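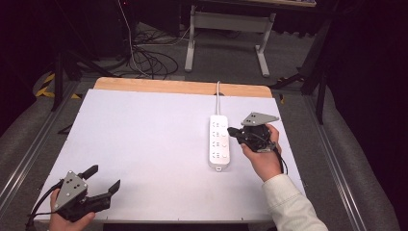
Why does the breaker for the second-floor offices trip in the morning and hold for the rest of the day?

The morning load exceeds the circuit's rating for several minutes at a stretch. Space heaters, kettles and the large copier all draw their highest current between opening and 10 a.m., and the breaker responds to heat built up over that period.

Njoroge Chege logged the Flatham building from August onward and recorded 153 trips, 100 of them on circuit 10. That circuit feeds both the copy room and the row of desks behind it. Tramska will move the copy room to its own 20-amp line. Work starts 10/29/21 after closing, and power to the second floor will be off overnight.

Until the new line is in, heaters stay off circuit 10. Power strips do not add capacity, and one strip may not be plugged into another. A tripped breaker may be reset once. If it trips again, leave it off and call Yurani Chambi at the facilities desk. Panel labels on the first floor were corrected last month and match the posted plan.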